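Gripper finger showdown, kitchen edition. A thread, because my notes file is a mess and I'd like to have this somewhere.
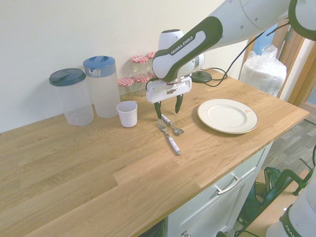

Franka over the cutlery with the green fingers on. Spoon first, fork next.

So the question this week is boring and I love it: can we stop swapping fingers every time the object changes? I have the stock parallel gripper and two sets of fingertips, the green ones and some softer pads from a little shop called Flokbridge.

Cutlery is my torture test. A mug is easy, you can be sloppy with a mug. A spoon lying flat on butcher block gives you maybe the height of the handle to work with and the counter is right there waiting to stop you.

Green fingers, spoon: 22 good picks out of 26. I was ready for way worse! All four misses were me coming in too high and closing on air.

Soft pads, same spoon, same 26 tries: 99 percent of my patience gone by the halfway mark. They're thicker at the tip, so they bump the wood before they get down beside the handle. Lovely on jars though. I'd keep them for jars.

Forks are weirder than spoons. Go for the handle and you're fine. Go for the neck and the whole thing pivots when you lift, tines swinging around like a compass needle. Handle only from now on.

Illia Holovko asked why I don't just tilt the wrist so one finger gets under first. I tried it. It works on the spoon if you come in from the handle end, and then you run out of room as soon as there's a plate next to it. Saving that for later.

Controller talk, skip this if you don't care. I ran everything twice, once with plain position control and once with a compliant mode where the arm gives a little on contact. Position control is snappier. It also threw a reflex stop pretty much whenever I got the counter height wrong by a hair.

Compliant mode is slower and kind of mushy, but you can touch down on the wood, feel it, back off a tiny bit and close. For flat stuff I'm sold. For pitchers I'd go back to the stiff one, the handle is big and I want it to get moving.

Camera notes: fixed view for the overall layout is great, and it's terrible for judging fingertip height. Everything looks like it's touching when it isn't. Demyd Stelmakh has been telling me to add a wrist camera since May and ok, Demyd, you win.

Also clear plastic is still a pain. The depth on the pitchers comes back full of holes and the jars are nearly as bad, except for the lids. Gingham lids give the matcher lots to grab onto - best jar feature I never asked for.

Somebody will ask about speed. The good spoon picks felt fine to me, but I wasn't timing them. Next round I'll log it properly.

Next up is the plate. Rim grasp, green fingers, compliant mode. My guess is it's going to want to tip, and I'd like to try it with a strip of grip tape before I spend money on new tips.

If you've done plates with a two-finger gripper, tell me where on the rim you grab and how hard. Replies are open, and I'll post the numbers when I have them.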